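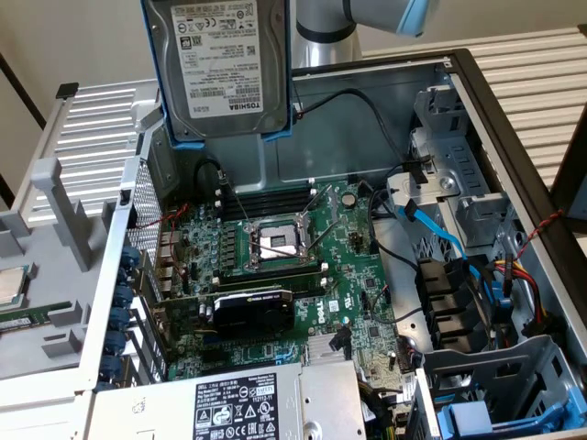 In defense of taking the old computer apart

Every office I have worked in has had a closet, and every closet has had a stack of dead workstations in it. Ours in Trurnside holds a mop bucket, a box of lanyards from a conference in December of some forgotten year, and enough big desktop towers to stop a car. They are kept on the theory that they might come in handy. I have been here nine years and the only handy thing one ever did was hold the door open.

My modest proposal is that we take them apart. All of them, with screwdrivers where needed and bare fingers where not, down to the board.

I came to this position after an afternoon with one of the Dells. I had expected to hate it. I am a person who lost a fingernail to a budget PC case in my twenties, and I still have opinions about the company that stamped it out of what I can only assume was used razor blade. The Dell was a different animal. You lay it on its side, and the hard drive rides in a blue plastic caddy that hugs it along both edges. The clips at the back that hold the expansion cards are blue too. Somewhere, years ago, a person sat in a meeting and argued that the bits you are supposed to grab should be a color you can find, and that person won. I would like to buy them lunch.

Compare this with the laptop I am typing on, a Skarex, which has no blue anything. It has 7 screws of a shape I had never met before, and under them a battery glued down with what feels like spite. When it got slow I took it to a shop, where Gerardo Cruzado turned it over twice, handed it back and quoted me 163 dollars to open it. Fixing it was extra.

The objections to my plan are well known to me, having been delivered at my desk. Aileen Enriquez thinks we should call a recycler and be done. Fine, but the recycler wants the drives out first, and so should we. A hard drive is the only part of an old computer that knows anything about you. The processor has forgotten, the memory forgot the moment the power went, and the graphics card never cared. The drive has the 2016 payroll. If you do nothing else to an old machine, pull that, and keep track of where you put it.

Divina Fajardo's objection is that it takes time, which it does. She would like me to spend that time on the Bostden account. I have pointed out that the Bostden account will still be there, and she has pointed out that this is what worries her.

What I can't get across to either of them is how pleasant it is. The memory goes first, a latch at each end of the slot, and you are left with two banks of empty black rows. Then the processor: lift a little metal lever, swing the plate up, and out comes a thing the size of a cracker that once cost more than my couch – keep your thumbs off the contacts. The coin battery you can pop out with a fingernail, if you have all of yours. An hour in, you understand the box you spent years swearing at, and you feel slightly bad about the swearing.

I don't claim there's money in it. Gülizar Altıntaş found a buyer for our old memory at Baluyot and came back with 106 dollars, which went on sandwiches. But we have the closet nearly half clear, and there is talk of putting a shelf in. I have asked for the mop bucket to be moved first. It is in front of the good Dells.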